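4.2 Recording grasp examples from the bin

1. Clamp the bin to its base and set the bars inside.
2. Open a new session in Kenik and enter 109 as the target.
3. Start recording, then jog the gripper to the end of one bar.
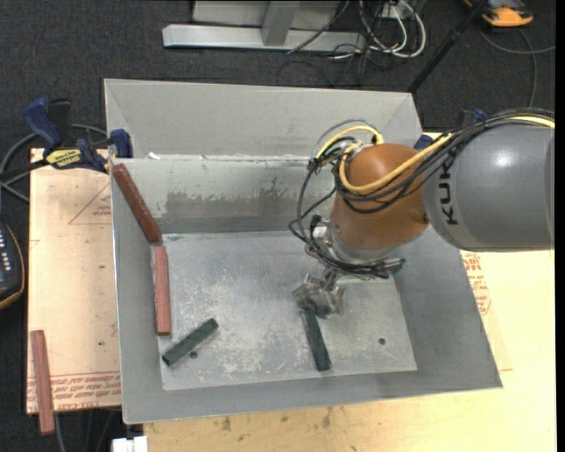 Figure 7. Gripper at the upper end of a green bar.

4. Close, lift and mark the attempt as good or failed. Keep failed attempts - the learner needs both.
5. After every 5 attempts, move the bars to new positions.

Caution: Pause the arm before reaching into the bin.

Note: Check that the cables have slack at the wrist.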